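Omomlow Residents' Forum
Shared Rooms and Storage > Workroom bench
Topic: What should stay on the workroom bench and where it should go

Started by bench_coordinator
Posted May 5, 2022

Members are invited to comment on the arrangement of the wooden bench in the shared workroom. The matter was raised at the October meeting and was not settled. Three items are at present kept there: the large white bin, the first-aid box and the grey patterned cloth item used as padding when small goods are packed for the Tkachuk building.

The proposal is as follows. The bin stays at the right rear, the first-aid box stays at the left rear, and soft goods are placed in the bin at the end of each session. The front of the bench is to be left clear for packing. Please refer to the picture when replying so that we are all speaking of the same positions.

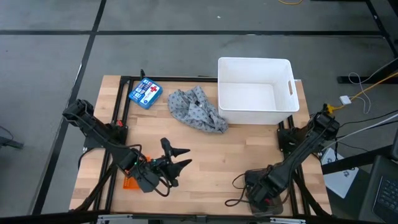 Workroom bench, with first-aid box, cloth item and bin along the back.

Replies are requested from all groups that book the room. A summary will be added to the room rules once there is reasonable agreement.

Reply by sullorine_storage

The Sullorine group supports the proposal in part. We agree that the bin should remain at the right. It has a handle opening in the side and can be taken to the storeroom without being unpacked first.

We do not agree that the bin should extend past the back edge of the bench. A bin of that size will tip if it is filled unevenly. We would ask that it be brought forward until the whole base is supported, even if this costs some working space.

Reply by room_user_18

I wish to register a different view. The bin is used for light items only, and an overhang at the back has caused no difficulty during our bookings. If it is pulled forward, the packing area becomes too shallow for the larger cartons. Our group sends out nearly 600 parcels a year from this bench and the depth matters to us.

My concern is with the cloth. It is left in a heap between the other two items after almost every session. It should be folded and put away, or a second cloth should be bought so that one may be washed.

Reply by prakeck_packing

On behalf of the Prakeck packing group, I would note the following.

1. The cloth should not be stored in the bin together with hard goods. It picks up dust and grit, and these then scratch whatever is wrapped in it. A hook on the wall would be preferable.

2. The first-aid box should be kept with its label visible and with nothing placed in front of it. Its present corner is suitable – it can be reached without leaning over the packing area.

3. Cups, cans and other small containers should be handled one at a time and passed over the clear part of the bench.
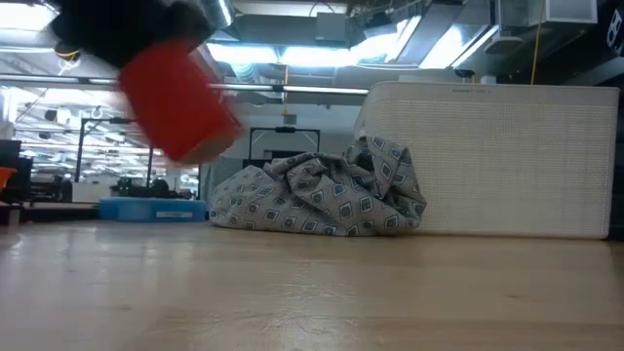

4. The bin should be marked with the name of the room. Two similar bins went to the Tkachuk building last year and were not returned.

Our group has no firm position on the overhang.

Reply by sullorine_storage

Points 2 and 4 are acceptable to us. On point 1, we object to the hook. The walls were repainted recently and the rules do not permit new fixings without written consent. A flat drawer or a lidded tray would serve the same purpose.

We maintain our position on the bin. That the arrangement has caused no difficulty so far is not a sufficient reason to continue it.

Reply by room_user_18

A lidded tray is agreeable. On the bin, I would accept a trial period with the base fully on the bench, on the condition that the larger cartons may be packed on the floor while it lasts.

Reply by bench_coordinator

Thank you for these replies. The first-aid box will remain in the left corner and the bin will be marked. A lidded tray will be requested for the cloth. The position of the bin remains open, and the trial suggested above will be put to the groups at the next meeting. Members who have not yet commented may still do so in this topic.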